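Publications > Actes de l'atelier > Robots faits maison

4. Le montage et les essais dans la salle de bains

Je reprends au moment où la base roulait enfin droit. Tout ce qui suit a été monté dans l'atelier partagé de Condel, sur un bout d'établi qu'il fallait libérer chaque vendredi soir (les cours de soudure passent avant, c'est la règle !), et ça explique pas mal de mes choix mécaniques : des sous-ensembles qu'une seule personne peut porter, deux connecteurs par bras et pas un de plus.

Le logiciel de commande, que j'ai baptisé Perkari, tourne sur un petit ordinateur logé dans le torse. J'ai d'abord voulu tout faire passer par la carte Aoki, et j'ai perdu la moitié du mois de juin là-dessus : dès que les deux bras bougeaient ensemble, les consignes arrivaient en retard et les poignets se mettaient à trembler. J'ai fini par séparer les bus, un par bras, et le tremblement a disparu le soir même. J'aurais dû commencer par là, bon.

Pour les essais, j'ai choisi le ramassage du linge de toilette, chez moi. Une serviette, c'est pénible à souhait : ça n'a pas de forme fixe, ça glisse entre les doigts, et le blanc sur du carrelage beige n'aide pas franchement la segmentation. La figure 1 montre la prise du côté droit, la serviette un peu soulevée devant le receveur de douche, pendant que la pince gauche reste ouverte et vide près du panier en fil métallique. J'ai laissé à la douche ses parois vitrées telles quelles, alors que les reflets me gâchaient la carte de profondeur (un rideau aurait été de la triche, je trouve).

La série compte 27 essais, dont 16 menés jusqu'au dépôt dans le panier. Sur les autres, 9 ont échoué à la prise, presque toujours parce que les doigts se refermaient trop haut sur un pli, et 2 au moment du lâcher, le tissu restant accroché au rebord.
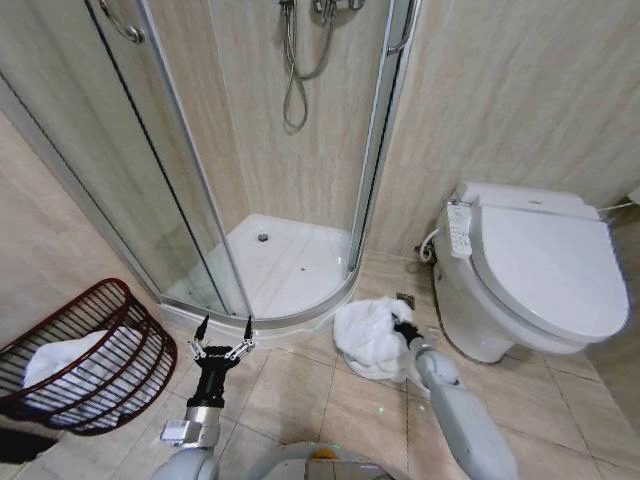
Figure 1. Saisie d'une serviette blanche par la pince droite, devant la douche.

4.1 Ce que je changerais

Les doigts, en premier ! Leurs bouts pointus vont bien pour pincer un bord, beaucoup moins pour attraper une masse molle. J'ai dessiné une paire plus large, à imprimer chez Cargate, et je compte refaire la même série avec elle, sans toucher au reste du code.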